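Munska wall panel kit: review after one winter of use

I look after a two-arm cell, and for a long time it stood open on three sides. I bought the Munska three-wall kit in March to close it in. It comes as three flat panels, two corner posts, a bag of brackets and a roll of printed covering for the panels. You pick the print when you order. I left that to Anong Sitthichai, who picked white leaves on black.

Putting it up took the two of us most of an afternoon. The posts go in first and the panels slide down into them. The instructions are drawn for a bare bench, so there is nothing in them about working round arms that are already bolted down. We parked both arms well forward and fitted the back wall before the sides. If you do the sides first you will have to take one off again, as we did.

The covering is the fiddly part. It wants a clean panel and a wide scraper, and the pattern doesn't repeat at the same height on every sheet. I stopped caring about that once the arms were running. 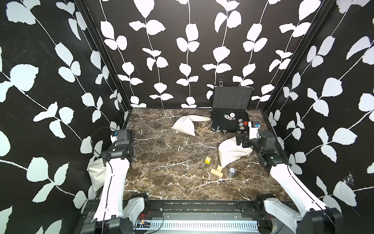 The cell with all three walls up and the case open against the back one.

Once the walls were in I went over the rest of the cell. The rail bolts got a check with the torque wrench and two on the left base took another part turn. I re-tied the lead from the small board on the front plate, which I should have done months ago. Then I homed both arms and ran them at low speed out to the new limits. The kit gives no figure for how stiff the panels are, so I set the software limit 20 mm inside the wall on each side and left it there.

Our handling trial uses cloth drawstring bags, a pair of wooden blocks, a small yellow cube and a hard case of round tokens. It is a good trial for showing up a bad set-up, as cloth bags make both grippers work low and close together. Before the walls, the wrist cameras also saw everyone who walked past. Prakash Salian kept a log of stopped runs and had 103 in it by the end of the winter, a fair share of them down to people in the background. The log has been much thinner lately. 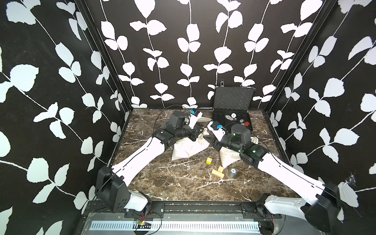

Getting the two wrists to meet in the middle needed a fresh calibration after the walls went in. That isn't the kit's fault. We had leaned on the rail while fitting the posts and I'd rather redo it than guess. Allow an hour for it.

After 500 runs I have had one panel work its way up out of its post. I pushed it back down and put a spot of tape at the top. The corner posts haven't moved. The covering wipes clean with a damp cloth, though one edge near the front has started to lift.

Things I didn't like: the bag of brackets was 8 short and it took two emails to get the rest. The panels scratch if you stack them face to face. There is no cable slot in any wall, so everything has to leave by the front.

I also looked at the Zerkeo version, which has a hinged side. It costs more and I don't need to get in from the side. If your cell is hard to reach from the front, look at that one first. For ours I would buy the Munska again, and I'd order spare covering with it.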